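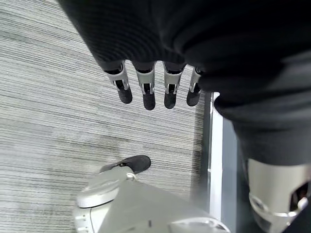

Four fingers of a robot hand, with their black tips pointing to the carpet.

Meet the Robots: What Young Visitors Will See at Our August Open Day

Each August, the Clumton Center for Automation opens its doors to families and school groups. Visitors may walk through the demonstration rooms, watch the robots at work and speak with the people who build and program them. This page is written for our younger guests. It explains what a robot hand is and how it moves, so that you will know what to look for.

How is a robot hand like yours?

Hold up one of your own hands and bend a finger. It folds in several places. Those places are called joints. A robot finger has joints too. In many robot hands, small metal pieces called linkages connect one part of the finger to the next, so that when one part is pushed or pulled, the others follow.

Look at the ends of the fingers and you will notice rounded black tips. Your own fingertips are soft, and they have tiny ridges that help you hold a glass or turn a page. Bare metal is hard and can be slippery. For this reason, engineers often give robot fingers a tip made to grip better.

A hand also needs a thumb. Try picking up a pencil without using yours. You may manage it, but you will probably drop the pencil once or twice!

What makes it move?

Your muscles pull on your bones. A robot has motors instead. A computer sends each motor a message telling it how far to turn and how fast. Even a simple grasp needs many of these messages, sent in the right order.

"Children often ask whether the robot knows what it is holding," says Sharon Lukumay, who leads our school visits. "We tell them that it can measure things, such as how far a finger has bent. Deciding what those measurements mean is the difficult part."

Why do some robots wear fabric?

Robots may be covered for different reasons. A cover can keep dust away from moving parts – and it can keep loose threads and curious fingers away from them, too. The black covering on this robot has a fine ribbed knit, a little like a sweater. It reaches over the knuckles and leaves the ends of the fingers free.

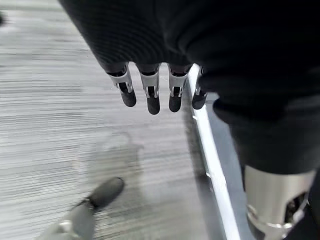 Before you visit

Demonstrations last 20 minutes and take place in Room 106. Please stay behind the line on the floor until your guide invites you forward. Robots can move without making much noise, so watch carefully and keep your hands at your sides. Questions are welcome at the end of each demonstration. Trilok Vishwakarma and Stella Nyamweya will be there to answer them.

Over 2000 people have come to our open days so far. Children under eight must be accompanied by an adult.

Filed under: Kids' Corner, Robots, Open Day

2 comments | 2 shares

Contact the Visitor Office | © Clumton Center for Automation | Back to top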